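December 29, 2019

Quick one, got to be up early. Car's packed except the cooler. Nigel called twice about the keys and I still don't know which keys he means. Told him ask Agathe.

So the move. Mom's old place on Szabó is nearly empty now, just the kitchen and the hall closet left. Forty boxes, Ryan says, and he labeled every one "misc." Thanks Ryan. Found the Christmas letters from when we were kids, sat on the floor reading them way too long. My handwriting was better at 10 than it is now.

Argued with the landlord over the deposit. He says scuffs, I say wear. Left it there, he'll think it over till March, which means no. 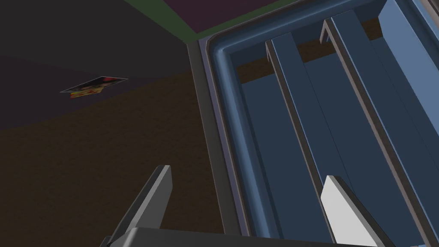 Kitchen at the new apartment is the thing I can't stop thinking about. It's small, the drawers stick, and I've been through every paint chip at the hardware store, 12 of them taped up by the stove now. Boonmee wants white. White!! Everyone has white. I want a blue like that big open compartment with all that brown and dark purple next to it, a proper blue you notice when you walk in. Agathe says I'll be sick of it by spring. Maybe. It's only paint, I can do it over in a weekend if I hate it.

Lionel came by with soup, stayed an hour, told the story about the boat again. Longer this time. He carried the lamp down for me tho, and the mirror, and wouldn't take the 20 I owed him for gas. Put it in his coat pocket when he went to the bathroom.

Still to do: mail forwarding, cancel the water, find the good scissors. Somthing for the neighbor, she's been feeding the cat all week. Wine? Does she drink? Ask Boonmee.

Feet hurt. Bed. Alarm set for 5:40, bringing the cat over first thing before the truck comes.

Recent entries
Soup, again
The closet, part two
Ryan and the tape gun
Paint chips
Nigel wants the ladder back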